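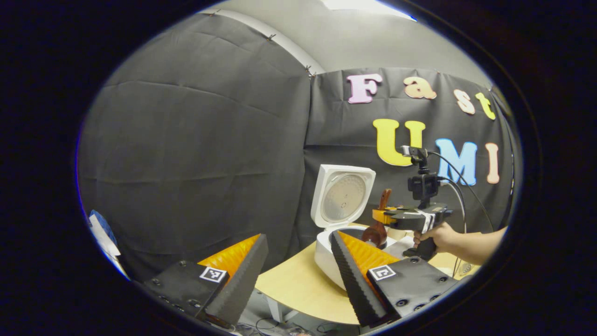 Search this site Go

Progress report to the Lo Presti Fund: Stemero owner-operator peer groups
Arlindo Brito, 2023-10-17

This website uses cookies to remember your preferences. Accept Manage settings

This report covers the second period of the grant, up to the end of September. The grant pays for peer groups and one-on-one sessions for people who run a business on their own or with a very small staff in Illau and Plara.

Enrolments

We had 286 owners on the books at the end of the period. The largest share are in trades, followed by food and personal services. Plara is still under-represented. We moved the Plara group to an early morning start and attendance picked up, though mostly among people who were already enrolled.

Sessions

Facilitators ran 444 sessions, counting both group meetings and individual calls. Calls made up more of the total than we planned for. Many owners sign up for a group, miss the first meeting because of work, and then ask for a call. We have stopped treating this as a dropout and now book the call at enrolment.

Two groups were merged in Illau after numbers fell below what was workable. One member left over the change of venue. The merged group has kept its original facilitator and meets fortnightly.

What owners are raising

The intake form asks for the main difficulty in running the business. Cash flow was the most common answer, as before. Making decisions without anyone to check them with was next, and it comes up in nearly every group whatever the planned topic is. Several owners said they had not taken a full week off since they started trading. We have added a session on handing over work for short absences, with a one-page checklist covering passwords, supplier contacts and who can approve a refund.

Staffing

One of our three facilitator positions was vacant for part of the period and has been filled. The new facilitator ran a café before joining us and is taking the evening groups. Supervision for facilitators is monthly – we had budgeted for every second month, and the difference has come out of the travel line.

Budget

Spending is slightly under the forecast, mainly due to the vacancy. Room hire in Plara has gone up. We ask that the unspent wages be moved to room hire and printing. The revised budget is attached as Schedule B.

Next period

– Open enrolment for a second Plara group, evenings
– Finish follow-up calls to owners who left in the first year
– Shorten the intake form, which takes roughly half an hour at present
– Send the draft evaluation questions to the Fund for comment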